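四月

朝六時に目がさめました。窓の外はまだ少し暗かったです。コーヒーを作って、昨日の夜から動かしていた計算の結果を見ました。最後まで止まらずに終わっていたので、とても安心しました。先週は二回、途中でメモリが足りなくなって止まりました。その時は朝から気持ちが重かったです。

この日記は、日本語の練習のために書き始めました。しかし最近は仕事のことばかり書いています。研究室の人が読むことも知っていますから、間違いがあれば教えてください。文法の間違いも、研究の間違いも、両方歓迎です。

今日は、私たちがUvumierと呼んでいる方法について、少し長く書きます。来月の発表の前に、自分の頭の中を整理したいからです。

私たちの課題は、二本の腕を持つ人型のロボットに、食品を木箱に入れる作業を覚えさせることです。すべてシミュレーションの中で行っています。人が遠隔操作で手本を見せて、その手本から方策を学習します。ここまでは、多くの研究室がしていることと同じです。

違うところは、手本の選び方です。前は、集めた手本をすべて同じ重さで使っていました。けれども手本の中には、よい部分と迷っている部分が混ざっています。操作する人が缶の横で手を止めて、どの角度でつかむか考えている時間があります。方策はその「止まっている時間」も一緒に覚えてしまいます。そして実行の時に、缶の横で何もしないで立っています。初めてこれを見た時、私はプログラムが壊れたと思って、半日もログを読みました。壊れていませんでした。ロボットは、私たちの迷いを正しくまねしていただけでした。

Uvumierでは、手本を短い区間に切って、区間ごとに重さをつけます。重さは、その区間の後で物体と手の関係がどのくらい変わるかで決めます。変化が小さい区間は軽くなります。ただし、つかむ直前のゆっくりした動きは大切ですから、軽くしすぎるといけません。この境目をどこに置くかが、この二か月の仕事のほとんどでした。
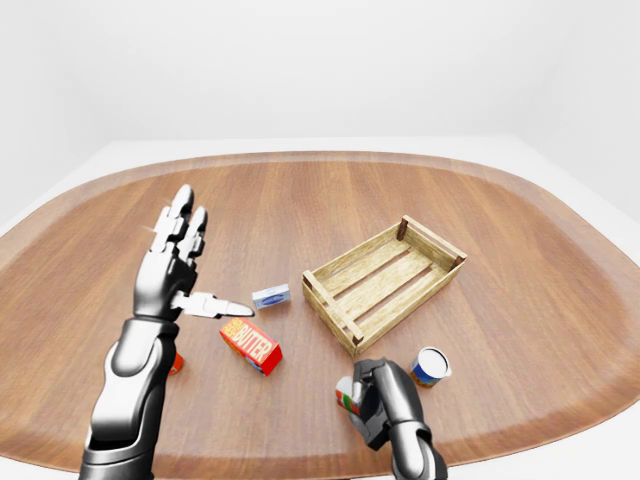
右手で小さい箱を握ったところ。木箱はまだ空です。

この課題で一番難しいのは、つかむことよりも、つかんだ後の手首の向きだと私は考えています。箱を握った手は、そのまま木箱の上へ行けばよいように見えます。しかし木箱は机に対して斜めに置いてあって、角に柱があります。手首の角度が悪いと、指の背中が柱に当たります。人が操作する時は、早い段階で手首を少し回しておきます。私も操作の練習をしましたが、自分が手首を回していることに気がつきませんでした。Janaさんに言われて、録画を見て、初めてわかりました。

Jana Pfeifferさんは、手本の収集を担当しています。彼女の手本はとてもなめらかです。私の手本は、恥ずかしいですが、重さをつけると半分近くの区間が軽くなります。彼女はこの結果を見て、親切に「慎重な人のデータも必要です」と言ってくれました。私はその言葉を信じることにしました。

手本は全部で915本あります。その中の103本を評価のために分けて、学習には使っていません。区間の長さは64ステップにしました。もっと短い区間も試しましたが、重さの値が細かく揺れて、学習が不安定になりました。長い区間にすると、迷いとよい動きが同じ区間に入ってしまいます。64という数字に深い理論はありません。何回も試して、一番静かに学習が進んだ長さです。論文にはこのことを正直に書きたいです。

午前は、昨日の計算の結果を一つずつ開いて見ました。成功か失敗かの表だけを見るのは危ないと、前の職場のGirnthorpeで教えてもらいました。成功と書いてあっても、缶が木箱のふちに引っかかってから偶然中に落ちた、ということがあります。それは表では成功ですが、私の気持ちの中では成功ではありません。ですから動画を見ます。時間がかかりますが、この作業は嫌いではありません。お茶を飲みながら、静かな部屋で、同じ机を何度も見ます。

見ていて気がついたことを、ここに書いておきます。

一つ目。缶をつかむ動作は、重さをつけた後のほうが迷いが少なくなりました。手が缶の横に来てから指が閉じるまでの時間が短いです。これは期待した通りでした。

二つ目。箱については、よくなったものと、悪くなったものがあります。赤いバターの箱は、机の上に寝ている時に、どの面を指ではさむかが問題になります。重さをつけた方策は、決めるのが早いです。しかし早く決めて、間違った面を選ぶことがあります。前の方策は、ぐずぐずしていましたが、その間に手の位置が少しずつ直って、結局つかめることがありました。迷いの中にも情報があったのかもしれません。ここは、もっと調べなければなりません。

三つ目。左手の親指が、体の内側へ長く出ています。右手が物を運んでいる時、この親指が何かに近づきすぎる場合があります。接触の回数を記録していますが、物体ごとに分けていませんでした。明日、分けて記録するように直します。

昼は食堂でカレーを食べました。Pengのチームの人たちと同じテーブルになりました。Pengは、私たちが使っている物理エンジンの設定ツールの名前です。私は初め、人の名前だと思っていて、「Pengさんはどこにいますか」と聞いたことがあります。今でもその話をされます。彼らに缶の摩擦の値について質問したところ、私が使っていた値は少し高いと言われました。摩擦が高いと、悪いつかみ方でも物が落ちません。つまり、私の結果は実際よりよく見えている可能性があります。カレーの味が急にわからなくなりました。

午後は、その摩擦の値を下げて、同じ評価をもう一度しました。

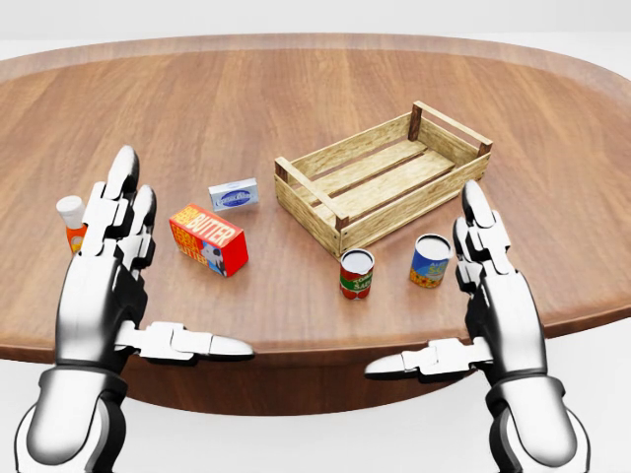

毎回、両手を開いた姿勢から始めます。この姿勢をそろえることは、地味ですがとても大切です。前に、始まりの姿勢が少しずつ違うまま二つの方法を比べてしまって、一週間分の比較が使えなくなりました。今は、始まりの姿勢と物体の置き方を乱数の種と一緒に保存して、二つの方法にまったく同じ場面を渡します。同じ場面を渡せば、差が出た時に、その差は方法から来たと言いやすくなります。

物体の置き方には、やさしいものと難しいものがあります。缶が木箱の手前に立っていると、缶自体は取りやすいのですが、ほかの物を運ぶ時の邪魔になります。先に缶を入れれば道が空きます。でも私たちの方策には、どの順番で入れるかを考える部分がありません。順番は、手本の中の人の習慣から来ています。Janaさんはいつも右側の物から始めます。私は近い物から始めます。二人の習慣が混ざったデータで学習したので、方策は時々、右の缶へ行こうとして、途中で手前の缶のほうへ曲がります。見ていると、店で商品を選べない人のようです。

摩擦を下げた評価では、心配した通り、二つの方法の両方で落下が増えました。ただ、重さをつけた方法のほうが、増え方が小さかったです。最初にこの結果を見た時、うれしくて立ち上がりました。それから座って、もう一度考えました。なぜそうなるのか、まだ説明できません。一つの考えは、軽くした区間の中に、指が半分だけ閉じた状態が多く入っていた、ということです。その区間の影響が減ったので、しっかり閉じる動作がはっきりしたのかもしれません。もう一つの考えは、単なる偶然です。学習の種がまだ一つだけですから、偶然を否定できません。

それで、夕方、種を10個に増やして計算を始めました。計算機の予約表を見たら、Umentのグループが大きな枠を取っていました。メールを書いて、夜の時間を少し分けてもらえないか頼みました。日本語のメールは今でも難しいです。「お願いできますでしょうか」と「お願いできますか」の間で、十五分ぐらい悩みました。返事は二分で来て、「いいですよ、使ってください」だけでした。

待っている間に、発表の資料の図を直しました。一つの図に言いたいことを全部入れる癖があって、いつも先生に注意されます。今回は、区間の重さを色で示す図と、二つの方法の落下を比べる図に分けました。重さの図は、初めは赤と緑を使っていましたが、見分けにくい人がいると聞いたので、青と黄色に変えました。

先生が帰る前に部屋に来て、二つ質問をしました。一つは、「重さの計算に物体の位置を使っているが、実機ではその位置をどうやって得るのか」です。シミュレーションの中では、物体の位置は正確にわかります。実機ではカメラから推定しなければならないし、手の後ろに隠れた物は見えません。私は、重さは学習の前に一度だけ計算するので、実行の時には位置がいらない、と答えました。先生はうなずきましたが、「手本を実機で集める時はどうしますか」と続けました。これが二つ目の質問です。私は答えられませんでした。ノートに書いて、線を二本引きました。

たぶん、位置のかわりに、手の指の角度の変化だけで重さを決めることができます。精度は落ちるでしょう。でも、どのくらい落ちるかは、今あるデータで調べられます。位置を使った重さと、指の角度だけの重さを並べて比べればよいのです。計算も軽いので、明日の午前にできると思います。接触の記録を直す仕事が先ですが。

夜八時に研究室を出ました。帰り道で、昼間の「迷いの中の情報」のことをまた考えました。迷っている区間を軽くするのが私の方法なのに、迷いが役に立つ場合を自分で見つけてしまいました。少し複雑な気持ちです。けれども、箱の面を選ぶ時だけ重さを戻すような方法があれば、両方のよいところを使えるかもしれません。家に着いてから忘れないように、駅のベンチでこれをメモしました。そのために電車を一本逃しました。

今、十一時です。さっき家から計算の様子を見たら、三つ目の種まで進んでいました。誤差の値は普通に下がっています。もう見ないで寝ます。明日は接触の記録、指の角度の重さ、それから缶を落とした動画をJanaさんと一緒に見る約束があります。牛乳も買わなければなりません。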